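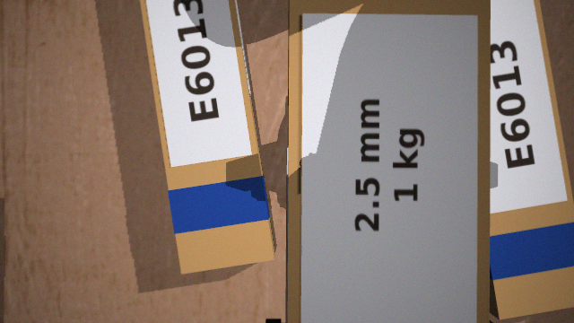
Flirnach hoops tickets, home end
Posted by courtside_kirkau
My lad's mad on basketball and I want to take him to Flirnach v Bonlow on 13th December. The club shop quoted me 48 quid for the pair — is that normal? 

Posted by zonepress
Sounds right for a derby. The hall only holds 3,000, so book early.

Posted by Peixoto fan
never paid that, sit behind the basket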